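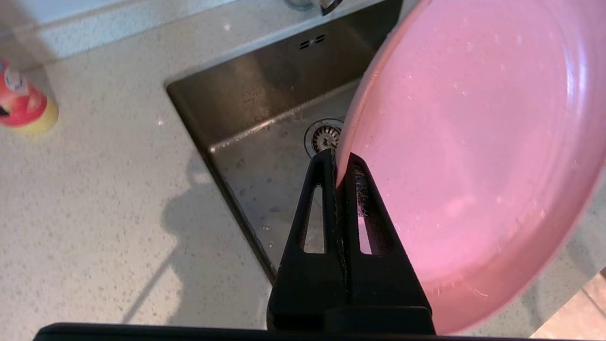
17 May 2023

Plate day at the sink, and a long one! Yatziri and I ran 20 trials of the rim grasp with the new wrist-view policy, the big pink plate every time, and it held on through the tilt in all but 6 (mostly slips as the rim turned over). I do like how steep it will go now. The grip strips are picking up lint again, so Cirilo, if you get to the fingers before me, please wipe them down. Tomorrow the same runs with the old policy, so we have something fair to compare.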